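Fumero Coffee Corner, opening walk-through, January

OK, my turn with the clipboard! Loukia Lambrakis did the last one and her notes were two words long, so I'm making up for that.

Entrance mat: flat, no curled corners. PASS
Fire exit: clear, opens with one push. PASS
Extinguisher: tag in date, pin in place. PASS
Tables and chairs: PASS, with a comment

I leaned on every table (hard, like a tired customer would) and only the one by the window rocks. Two turns on the foot and it was fine, but I'd like somebody to look at it again next month. The round tables are small, so please clear used mugs and napkins quickly, they fill up in no time.
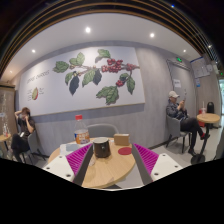 Wall panels: PASS. I pushed on the corners of each one and nothing shifted. I do love the coffee cherry mural, so be gentle when you dust it!

Hot water tap: RECHECK. It drips after you close it. I've left a message with Vokier.
First aid box: RECHECK. Down to 2 burn dressings, and we should have 16. Order is in.
Back hallway light: FAIL. Flickers like crazy. Please use the side door until it's fixed.

Checked by Zoi Nikolaidis, 7:40 a.m.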